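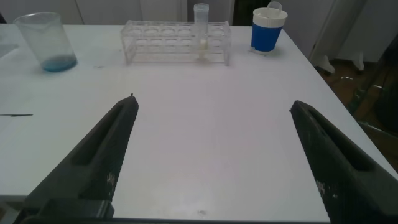 Looking after white worktops and tables

White surfaces show everything. Tea, turmeric, newspaper ink, the ring from a tin of tomatoes. Most of it comes off easily if you catch it the same day, and a good deal of it comes off even if you don't. These are the methods we use at home, starting with the gentlest.

Everyday cleaning

Warm water, a drop of washing-up liquid and a soft cloth. Wring the cloth out well before you start. Wipe in straight lines from the back to the front, then go over it again with plain water. Soap left behind dries as a dull film, and people then scrub at the film thinking it's dirt.

Dry with a clean tea towel. On a glossy finish you'll get streaks if you leave it to air dry, especially in a hard water area like ours.

Tea and coffee

Mix bicarbonate of soda with a little water until it's the thickness of toothpaste. Spread it on the mark, leave it for 20 minutes and wipe it off with a damp cloth. Don't rub hard. Bicarb is only mildly abrasive but it will take the shine off a gloss surface if you go at it every day.

Turmeric and curry paste

Wash off what you can with soapy water. Whatever yellow is left will fade in sunlight. Our old kitchen table came from Rosales, the second-hand place in Trurcombe, with a yellow patch the size of a saucer. We stood it by the back door in March and by the end of the month the patch had gone.

Ink and felt pen

Surgical spirit on a cotton bud. Test it underneath first, as it can soften paint and varnish. Work from the outside of the mark inwards so you don't spread it, and change the bud as soon as it picks up colour. Open a window.

Grey scuffs

These are usually left by pans, or by the unglazed ring on the bottom of a mug. They look like scratches but they're often metal or clay rubbed off on the surface. A white pencil rubber will lift the light ones. For the rest, use a cream cleaner on a damp cloth and very little pressure. Run a fingernail across afterwards. If it catches, you have a real scratch and no cleaner will shift it.

Édgar Castaño, who fitted our kitchen, told me to sand the bottoms of rough mugs with 1,000 grit wet-and-dry paper, used wet. It takes a minute a mug and we've had far fewer marks since.

Edges and joins

Water gets in at the edges long before it gets through the top. Check along the front and around the sink twice a year. If the edging strip has lifted, dry it out overnight before you glue it back, and hold it down with masking tape until the glue has set. Run a thin line of clear sealant where the worktop meets the wall — old sealant has to come off first or the new stuff won't stick.

What to keep off it

Wire wool, scouring powder, and the green side of a sponge. Neat bleach can yellow some finishes. Hot pans need a trivet, even for a moment. Furniture polish makes a table slippery and leaves a coating that collects crumbs, so we don't use it in the kitchen at all.

Recent tips
Getting candle wax out of a tablecloth
Descaling a kettle without the smell
Sticking drawers: soap, wax or sandpaper?
Storing paint tins over winter
How to sharpen kitchen scissors

Get our household tips by email once a month. Enter your address to sign up. You can unsubscribe at any time.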